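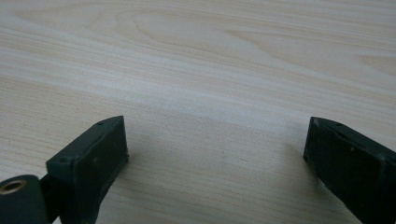
Week 6 notes - Running a household water survey

Typed up fast from the board, sorry for any gaps. Read before lab section. Bring questions Saturday if you're coming to the makeup session.

Today: picking households, asking questions, keeping the records straight. NOT the lab side (incubation, plates, counting) - that was week 4, see those notes.

Running case all term is the Derken villages project. Quick recap for people who missed last week: 19 villages, 687 households on the list, mostly gravity-fed piped systems with a few hand-dug wells up the hill. Team wanted to know how much water gets dirtier between the tap and the cup. So two samples per house, one at source and one from whatever people drink out of, plus a short interview.

1. The household list

Everything hangs on the list. If the list is bad the sample is bad, doesn't matter how nice your math is.

Where lists come from:
- water committee payment book (leaves out people who don't pay, and those are often the ones without a tap)
- clinic register (better, but has people who moved away)
- school enrollment (only families with kids)
- walking it yourself with a map (slow, best)

Derken used the clinic register, then walked it. The walk turned up houses missing from the register, nearly all at the far ends of the pipe. Think about why that matters. End of the line = lowest pressure, most interruptions, most storage in the home. Exactly the houses you want.

Define "household" before anyone leaves the truck. Derken definition: people who eat from the same pot and slept there most nights in the past month. Two families one roof two kitchens = two households. Write the definition on the inside cover of every field book.

2. Choosing who gets sampled

Can't do all 687. Two crews, one lab bench, samples have to be processed same day.

Options we went through:

Simple random. Number everybody, draw. Fine on paper. In practice you drive four hours for one house.

Cluster. Pick villages, then houses inside the village. Saves fuel, costs you precision, because neighbors share a pipe and tend to look alike. This is the design effect, will be on the problem set.

Systematic. Every nth house along the path. Easy to teach. Watch out for paths that follow the pipe - if you always start at the tank and run out of day, you never reach the bottom.

Derken did cluster, then systematic inside the village with a random start. They rolled a die for the start. I like this, anybody can watch you do it.

Replacement rule: nobody home, come back once the same day, later. Still nobody, go to the NEXT house on the list, not the closest one with the door open. People home at 10 in the morning are different from people who aren't. Record the miss either way. A crew with zero misses is a crew that's not following the rule.

3. Asking

Jolanta Malinowski wrote the Derken questionaire and let us use it. First draft had 62 questions. Final one has far fewer and she still says it's too long. Her test was to read it out loud to somebody standing up holding a bucket. If they shift the bucket to the other arm you're already losing them.

Bad question: Do you treat your water?
Everybody says yes.

Better: Is there drinking water in the house now? Could I see where it's kept? Was anything done to this water before drinking it? What? When?

General rule, ask about this water, today. Not "usually". Memory is bad and people are polite.

Order matters too. Ask for the cup of water BEFORE the questions about handwashing. If you ask about handwashing first they go wash the cup.

Getting the sample: ask the person to serve you water the way they would serve a child in the house. Then hold the bag and let them pour. Don't dip. Don't pick the cup. You want their hands, their cup, their ladle in it, that's the whole measurement.

Things to observe and not ask (tick sheet):
- container has narrow or wide mouth
- lid on or off
- how water comes out - poured, dipped, spigot
- off the floor or on it
- animals in the same room
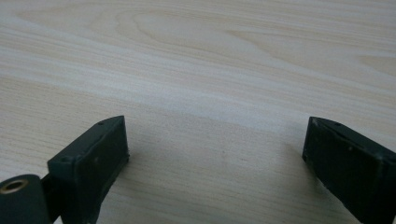

Tick what's there when you walk in. Crews like to wait and fill in the sheet back at the truck, and by then three houses have turned into one house. Do it at the door on the way out, latest.

Consent. Read the paragraph, all of it, every time. Say who you are, who you're with, how long it takes, that they can stop. Say out loud that the result will NOT change whether they get water. People assume you're from whoever is paying for the new tank. If you let them think so you'll get nicer answers and worse data.

4. Labels and paper

The boring part where the surveys die.

Every sample gets: village code, household number, S or C (source or cup), crew letter, time. Written on the bag before it's opened. Pencil or a marker you have tested on a wet bag. Same code on the interview sheet, same code in the cooler log.

Story from the Unano pilot, the year before Derken. They numbered households fresh each day starting from 1. By day three they had three number 7s and had to throw out a good chunk of bags. Use codes that can't repeat. Village letter plus list number, never restart.

Cooler log goes IN the cooler, zip bag, taped to the lid. One line per sample, time in, initials. When the cooler changes hands both people sign.

Blanks and duplicates. One field blank per crew per day, clean water poured in the field like a real sample. One duplicate every ten. Lab shouldn't know which is which, so they get ordinary looking codes and the key stays with the supervisor. If the blank grows something, you don't get to shrug, you have to flag that whole crew-day.

5. Time and route

Work backward from the lab. Say samples must be on the bench by 4 pm. Road is ninety minutes when dry. So crew leaves last village 2:30, last house done 2:15. Start 8. Take out lunch, take out introductions with the local water board (don't skip this, ever, half an hour minimum). What's left is your sampling day and it's shorter than you think.

Per house, Derken planned for fifteen minutes and it came out closer to twenty-five. Long walks between houses, and people offer you coffee. Say yes sometimes.

Rule we used: far village first thing, near village after. Everyone wants to do it the other way.

Rain changes everything - road, turbidity, source, who's home. If it rains overnight write it down at the top of the sheet, big. Don't mix wet and dry days together in one average without thinking about it.

6. What came out (short version)

Full tables are in the packet. Just the point I made in class:

Of the first 68 homes with paired samples, the majority had a cleaner source than cup. Not a surprise. The interesting bit is that the wide-mouth-plus-dipping group was a lot worse than the others, and the gap held up even in villages with a chlorinator on the tank. Chlorine at the tank is mostly used up by the far houses, then a hand goes in the bucket.

Evangelia Petridis asked (good question, wanted to answer it properly here) whether that proves dipping causes it. No. Houses that dip are also further down the pipe, store longer, have more kids. You can compare within a village, within same distance band, and the gap gets smaller but doesn't go away. That's as far as this design takes you. To say more you'd hand out spigot containers to some houses by lottery and go back. Lykkegaard reading for next week is exactly that kind of study, look at how they handled houses that got the container and didn't use it.

7. Giving results back

Too many teams leave and that's it. Plan the return before you start.

- Household gets own result, in person, in plain words. Not a number with units. "There were germs in the cup water, we did not find them at the tap."
- Village meeting gets totals only. No names, no map with dots on houses. In a village of thirty houses a dot is a name.
- Anything really bad at a source, you tell the water board that day, don't wait for the report.

And have something to offer along with the bad news. Telling a mother her water's dirty and then driving off is not ok. At least how to boil, how much bleach for the container size they really have, who to call about the chlorinator.

For next time

Read: Lykkegaard chapter 3, skip the appendix. Keltura field manual, only the pages on cluster sampling, it's dry but the worked example is right (there's a typo in the second table, column heads are swapped).

Do: problem set 4. Question 2 wants a design effect, show the steps. Question 5, draw up a sampling day for two crews with the road times in the packet. Has to include the blank, the duplicates, and one return visit. If your plan has a crew eating lunch while driving, redo it.

Groups: send me your draft questions by May, one page max, read them out loud to somebody first. Bucket optional.

Office hours same as always, door's usually open till 5.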